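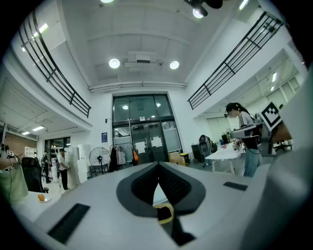

Opinion > Interiors > Work Surfaces

A case for the round folding table

Most advice on folding assumes a rectangular surface. The reasoning is simple: a towel has four straight edges, a rectangular table has four straight edges, and one can be squared against the other. I think this advantage is overstated, and that a round top is the better choice in a shared, open-plan room.

Alignment first. A straight table edge is useful only if the towel starts parallel to it. In practice the first fold is made corner to corner, by hand, and the reference that matters is the opposite edge of the cloth. The table contributes friction and support. A round top contributes both, and it gives no false line to follow when the cloth has been set down slightly skewed.

The second point is access. In a high room with a mezzanine and glass doors at the back, people approach a table from whichever side is open. A rectangular table has two good working positions and two poor ones. A round one has no poor position, and there is no corner to catch a hip or a trailing hem.

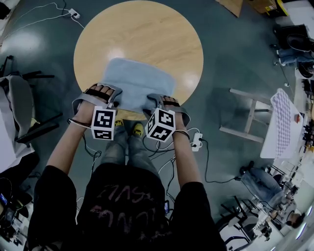 Light blue towel, folded, with the two near corners in hand. Round top, light oak grain.

Pulling from the near corners is the step where the table shape is supposed to matter most. The hands need clearance below the edge and the cloth needs to slide without bunching. A curved edge gives slightly more clearance at the sides, where the hands are, than in the middle. The benefit is small but it is repeated on every piece.

There are costs. A round top wastes area: finished stacks are rectangular and leave unused segments at the rim. The Mestthorpe laundry room, which handles 300 towels in a busy week, keeps a separate shelf for stacks, and I would not fold at that volume without one. Bath sheets also overhang a small round top on all sides. For those, the Pranham trestle remains the sensible option.

Finish deserves more attention than shape gets. Pale wood grain under strong ceiling lights produces glare, and a pale towel against it has a weak outline. A matte top in a mid tone would fix this at little expense.

94 shares | 3 comments
Contact | Copyright Mahawong | Back to top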